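Hallgate Swap Shelf: minutes of the December meeting

Present: nine of us, which is our best turnout since the summer (I'm counting the two who came in late with the cookies). I took the minutes again, so blame me for the spelling and for anything I made sound more cheerful than it was.

We got going at 6:42 once the tea was poured. The last set of minutes was agreed with one change. I had written that the umbrella stand was going to Tarawneh's, and it's the coat rack that's going. The umbrella stand stays where it is, by the door.

1. Tote bags

This took up most of the evening, and I think we were all a bit surprised by how much there was to say about a bag! Quick recap for anyone who missed November: we want people to be able to borrow a tote when they turn up at the shelf with nothing to carry things home in. The question was which kind, and how many.

We had the white canvas one out on the table so everybody could have a look at it before giving an opinion.
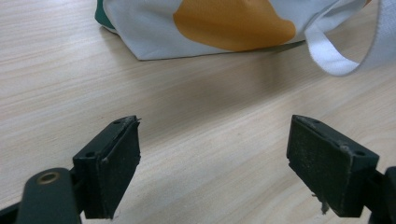 General feeling was good. Canvas folds up small, it goes in the wash, and the handles are long enough to go over a shoulder even in a winter coat (that was my big worry, and I withdrew it). A couple of people felt white was asking for trouble, what with muddy boots and somebody always donating a houseplant. Others said you can at least see when a white one needs washing. We went back and forth on that for a good ten minutes and I stopped writing.

The print got a warmer welcome than I expected. One person would have liked plain, one wanted our name on it in big letters, and everyone else was happy with blobs. I like the blobs. They're friendly, and nobody is going to mistake the bag for their own boring one at home.

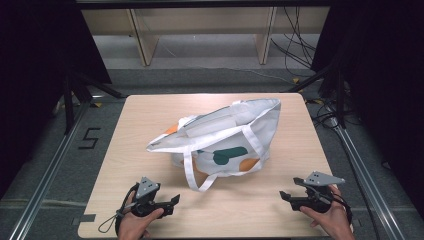
The white canvas tote with the green and orange print, strap hanging down in front.

On price, we have two quotes. Flisari would do us a batch with our name added, but their smallest order is 1000, and we all had a good laugh about where we'd put them. Curevar will sell us 42 with no minimum and no name, and they deliver to the door. We voted, and Curevar won it easily, with one person abstaining on account of still wanting the big letters.

Agreed: order from Curevar, pay out of the bake sale money, and try them until spring before we even think about buying more.

2. Where the bags will live

Hooks or a basket? Hooks look nicer. A basket is easier on whoever is tidying up at the end, and I'll admit that's usually me, so I argued hard for the basket and lost. Six hooks are going up along the side of the bookcase, with several bags to a hook. The spare ones get folded flat on the bottom shelf: handles tucked inside, sides in, then in half. We all had a go at folding and no two came out the same, so I've promised to write out the steps and tape them up.

3. Getting them back

We talked about a sign-out sheet, a deposit, and plain old trust. The deposit idea was dropped fast (none of us wants to be handling coins). The sheet had some support but the last one we tried, for the cake tins, ended up with more doodles on it than names. So trust it is, plus a small sign asking people to bring the bag back with something in it for the shelf if they can.

Washing: whoever is on duty takes the grubby ones home at the end of the month. Warm wash, no bleach on the print, dry them flat if you have the space.

4. Coat rack

Going to Tarawneh's as soon as someone with a big enough car is free. Still looking. Please ask your neighbors.

5. Anything else

The kettle is slow and needs descaling. We're short on kids' books and drowning in jigsaws, so no more jigsaws until February, please, however complete they are. The cookies were ginger and there are none left.

To do before next time: place the Curevar order, buy the hooks and screws, write the folding steps (me), make the sign, find a car for the coat rack.

Finished at 8:15. Next meeting in January, same room, and could whoever borrowed the good scissors bring them along.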